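Workshop tips: setting out a bench for the Ravby two-arm sorting kit

The Ravby kit from Girard comes with a setup visit, but the bench is left to you. Brown paper and blue painter's tape do the job. Put the paper down first, then the long lines, then the cross lines. Wobbly tape is fine.

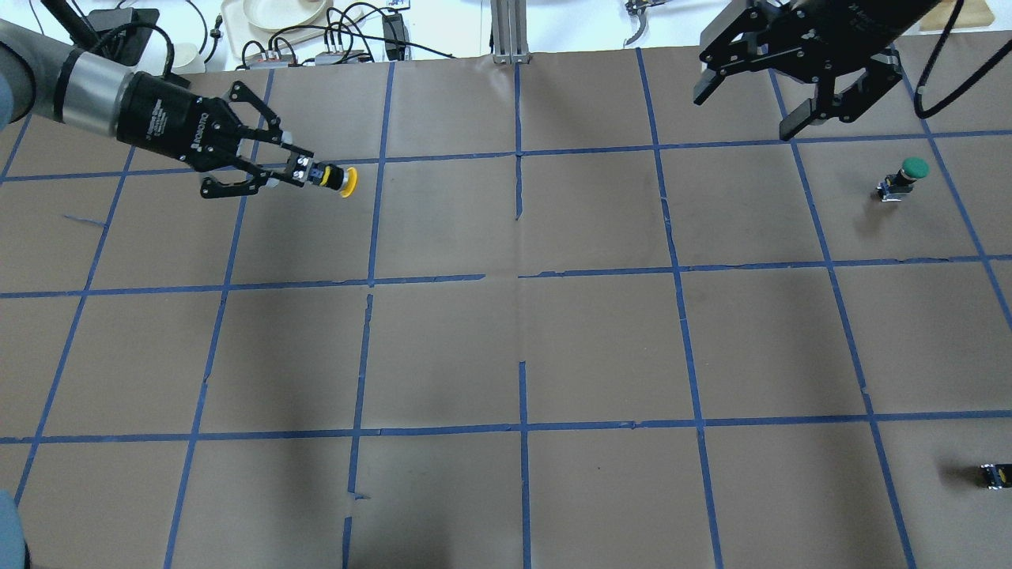 Patching the tape

Tape tears where fingers touch down. Dale Gosselin patches his every April and leaves small gaps alone. Press new ends flat with a thumbnail. A roll lasts us some 9 benches.
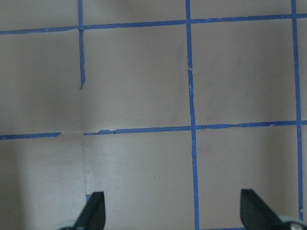 Bare grid between the fingers, with breaks in the tape.

Start with small upright parts, one to a square, and leave a clear row in front. Keep spare leads and the pendants on a side table. Girard charges 70 for a second visit, so write your questions down before the first.
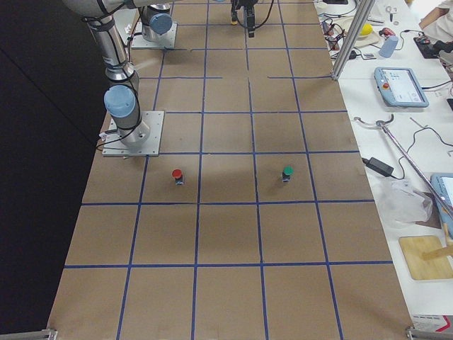
Can I use the kit without the setup visit?
Girard will sell it that way, but Lucie Bélanger on their support desk advises booking the visit if it is your first arm.

Last updated: April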